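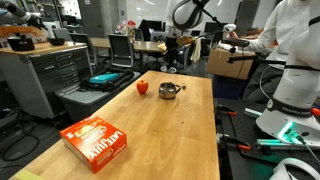

Teleoperation Service Reaches Smaller Laboratories

23 Sep 2020

Rustby, the automation supplier based in Harnow, has opened its teleoperation service to customers outside its original group of university laboratories. The service, sold under the name Kuroda, allows an operator to guide a robot arm with a handheld controller while the motions are recorded for later use. It is offered for arms the customer already owns and is priced by the month.

The tasks covered in the first release are household ones. Customers may choose from a catalog of 161 short exercises, among them folding and hanging a towel, moving a piece of fruit, and setting a small pitcher upright beside a box of crackers. Each exercise comes with a one-page sheet that states the starting layout, the permitted grips and the point at which a recording should be stopped.

Installation is handled by a team of 2 technicians and is scheduled over 3 working days. The arm is fixed to a rigid base, accessories are held with ordinary hand clamps, and the work table is placed within reach. Rustby asks that the operator have room to stand behind the arm and a clear view of the tabletop.

A trial held at the company's Bisville office in August produced 1,378 recordings. Operators who took part reported that lifting rigid objects was learned quickly. Cloth required more patience, as a towel held in the gripper hides part of the table and its lower edge is hard to judge from a standing position. Several also asked for a lighter controller, and the company has said that the request is under review.

The software is the less finished part of the offer. Recordings can be sorted by exercise and by operator, but notes cannot yet be attached to a single attempt, and files must be exported one exercise at a time. The printed manual is clear on safety and brief on almost everything else.

Training for up to 3 operators is included in the first month. Replacement controllers are sold separately, and orders are shipped from Harnow.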